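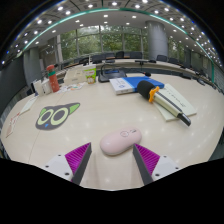 Booking a live act for a company party - flat fee or door split?

bassline_dee
Posted 6/12/18
I'm putting together a party for my job, 114 people on the list so far. We have a room at the Wallin and a budget of 2,000 for music. I've been talking to two acts. One is Ronusov, a rapper with a live drummer, who wants a flat fee with half up front. The other is a DJ and singer duo called Detell. They'll take less but want to sell tickets to outside people and keep part of the door. Anybody done it the second way?

horn_section_rob
Don't sell tickets to a work party. You'll have strangers at your bar tab and your boss will ask you who they are. Pay the flat fee.

mskeys
I've seen Ronusov twice. Good both times. He runs a 45 minute set and doesn't stretch it, so if you need music all night you still have to get a DJ for the rest. Ask him if the drummer is included in the price. At the show in May he was by himself with backing tracks.

bassline_dee
He told me the drummer is included but it isn't in the email. I'll get that in writing.

lowend77
Half up front is too much. I never pay more than a quarter before the date. If they cancel you're chasing them for months.

horn_section_rob
Half is normal. I play in a wedding band and we ask for half. We've turned down Saturdays for people who then backed out a week before, and the deposit is all we got.

lowend77
You're a band with six people to pay. One rapper and a drummer is different.

horn_section_rob
It's the same Saturday whether it's six people or two.

Wajid Satti
I did sound at the Wallin for 18 months. A few things about the room. The house PA is fine for speech and light music but it has no subs, so hip hop sounds thin in there. Either the act brings subs or you rent them. Horker rents a pair with delivery, call them early in the week. Also the stage power is one circuit shared with the coffee station. Get the hotel to turn the coffee off during the set or you will trip it.

bassline_dee
Thank you, I had no idea about the subs. Does the rental include somebody to set them up?

Wajid Satti
Delivery only when I used them. Setup was extra. Ask.

mskeys
Also check what time the music has to stop. They have guest rooms right over that hall.

tonyfromthe954
Going to disagree with everyone and say Detell. They read a room better and take requests. Half of your coworkers won't know any of Ronusov's songs. A work crowd wants to dance to stuff they know.

mskeys
Detell is fine if you like the same playlist at every party. They did my cousin's thing and I could have done it from my phone.

tonyfromthe954
Then your cousin gave them a bad list. You send them up to 30 songs before the date and they work from that.

lowend77
Would they do it for a flat fee with no tickets? Did you ask?

bassline_dee
No, I assumed the door split was the only way. I'll email them tonight. If they come in low enough I could maybe do Ronusov for the one set and have them cover the rest.

horn_section_rob
Make sure each of them knows about the other before you do that. And decide whose mics they're using.

bassline_dee
Will do. Waiting on both of them now.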